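3.2　しわの向きと衣服の「読みやすさ」

前節で見たように、Plitlow地区の共同洗濯場では、洗い終えた衣服がたたまれるまでのあいだ、ほとんどの場合いったん平らな面に置かれる。筆者らがこの短い中間の時間に強く惹かれたのは、まさにここで布がもっとも多くを語るからである。着ているときの衣服は身体の形に従い、たたんだ衣服は棚の形に従う。そのどちらでもない、ただ広げられた一枚には、布そのものの性質が驚くほど素直に現れる！

本調査で集めた1122件の観察記録を読み返すと、回答者が衣服の表裏や上下を見分けるとき、色や柄よりも先に縁の部分を手がかりにしていることがわかる。襟ぐり、裾、袖口といった縁は縫い目によって布が二重になり、身頃とは異なるしわの寄り方をする。特に綿の編地では、身頃のしわが大きくゆるやかに流れるのに対し、縁のしわは細かく詰まる傾向があった。この対比は実に美しく、記録用紙の余白に小さな写生を残した回答者もいたほどである。

もう一つの重要な手がかりが、タグである。タグは面積こそ小さいが、地の色との差が大きいときには、しわだらけの衣服の中でも真っ先に目に入る（図5）。Kozłowski式の分類表では、タグは「付属物」としてボタンや飾り紐と同じ欄にまとめられているが、筆者らはこれを独立の項目とすることを提案したい。聞き取りに応じた40世帯のうち、タグを頼りに前後を確かめると答えた世帯は多く、しかもその習慣は世代を越えて受け継がれていた。子どもに着替えを教える際の最初の言葉が「白いところを探して」であったという回答は、調査全体を通じてもっとも心に残ったものの一つである。

一方で、タグを切り取って着る人も少なくない。Galura織物資料室に保管された古着を調べたところ、切り取り跡の糸だけが残る例が見つかった。こうした衣服では、縁のしわが唯一の手がかりとなる。Lelico方式の記述法は、しわを「流れ」と「詰まり」の2種に分けて書き留めるため、このような場合にとりわけ力を発揮する。次節では、この記述法を用いて、たたむ直前の手の動きと布の状態との対応を詳しく検討する。

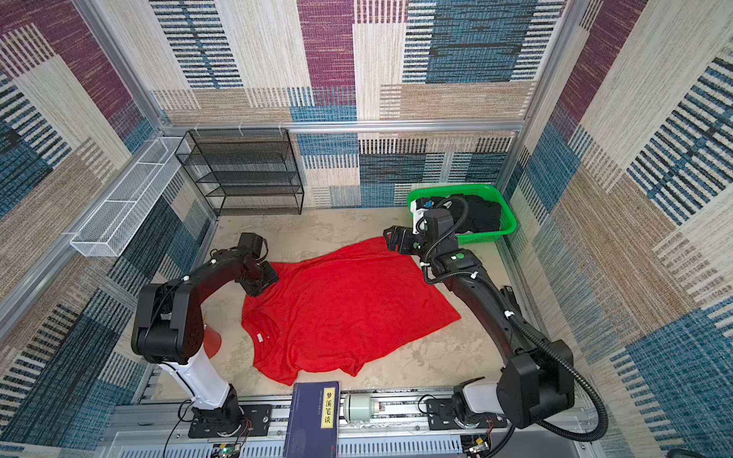

図5　広げて置かれた赤いTシャツ。しわの寄った襟ぐりと裾、および小さな白いタグが見える。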